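Notebook, Rillumden two-arm cell
December, entry 10: simulated bench, getting the parts and both arms to agree

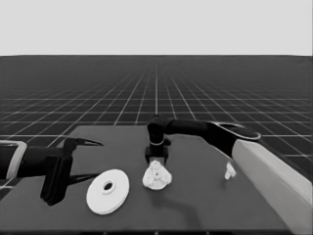
Sim view of the cell. Disc at left front, lobed part under the right arm, small peg over by the pedestal.

Started at 7:30. The plan for the day was to finish setting up the sim copy of the cell so that the pick order can be worked out there before the real bench is free again. Politis wants the assembly order by the end of the month, and the real arms are booked for the Trendik job until then.

State of things when I sat down: both arms load, both move, the table loads. The three parts load too, but yesterday they dropped through the tabletop on the first step every time. The cause was the table collision shape. The visible mesh was at the right height and the collision box was 2 cm lower, left over from the old bench. Fixed in the table file. I also deleted the second copy of that file in the shared folder, which had the same mistake. If you have a local copy, pull again before you run anything.

Parts are now all plain white and the table plain gray. I took the textures off on purpose. They slowed the viewer down and they made it hard to see contact shadows, and I use the shadows to judge height when the gripper comes down on something. The grid floor stays.

Left arm

Base position was wrong by a few millimeters compared with the survey sheet. Retyped all the numbers from the sheet and didn't try to patch the one that looked off. Base is good now. The gripper is opened wide and parked level, near the disc. The low corner of the gripper housing is very close to the tabletop in this pose. It clears, but I don't like it. Any path that takes the left arm across the table at this height needs to lift first. I added a lift move at the start of every left arm path, and it stays in until somebody measures the clearance on the real one.

The disc is awkward. It lies flat, so the fingers have to come at it from the sides right down at the table, or one finger has to go into the center hole. Tried both. From the sides, the fingertips touch the table before they are low enough to hold the edge. With one finger in the hole it holds, but the disc tips as it lifts. Next thing to try is a thin pad under the disc, which we could also do on the real bench with a piece of rubber sheet. Not done yet.

Right arm

This one gave less trouble. The pedestal model came from Jasport and was in inches. Converted it, checked the height against the drawing, saved it under a new name with "mm" at the end. Please don't load the old one.

Joint 4 limit was set too tight in the arm file. The elbow would not bend enough for the wrist to point straight down over the middle of the table, and the planner gave up with an error that said nothing about limits. Took me most of an hour. Limit corrected to match the manual. After that, the wrist goes vertical over the lobed part with no complaint.

Approach height over the lobed part: I stop just above the top of it, then creep down. The top isn't flat and the lobes are all a bit different, so the stop height depends on which way round the part sits. For now the part always starts in the same orientation. Once the rest works I will turn that off and let it vary.

The collision shape for the lobed part was a single convex hull, so the creases between the lobes were filled in as far as the physics was concerned. The fingers were closing on air and stopping early. Split it into smaller pieces and the grip looks much more sensible. It costs some speed. The step rate dropped but is still fast enough to watch.

Runs

Seed 2099 is the one to use if you want to see the disc tip. Seed 732 is the clean one, with the right arm reaching the lobed part on the first plan. Both are saved in the run folder with the settings used. Please don't overwrite them.

I ran both arms together after lunch. The planner treats each arm alone, so it will happily send them through the same space over the middle of the table. Put in a simple rule for now: only one arm may be past the center line at a time, and the other waits. Slow, but there were no collisions in the afternoon runs. A proper shared planner can come later.

The small peg has not been picked by anything yet. It stands close to the pedestal and the right arm has to fold back on itself to get there. Two choices: move the peg's start position toward the middle, or let the left arm reach across for it. Moving it is easier, but on the real bench the tray puts it in that spot, so the tray would have to move too. Need to ask Politis if the tray position is fixed.

To do

Rubber pad under the disc, then repeat seed 2099.
Measure clearance under the left gripper housing on the real arm.
Check the right arm file for other limits that don't match the manual. I only looked at joint 4.
Ask about the tray.
Turn on random orientation for the lobed part.
Write the center line rule into the setup notes so it doesn't live only in my script.

Stopped at 5:15. Sim machine left on, viewer closed, settings pushed to the shared folder.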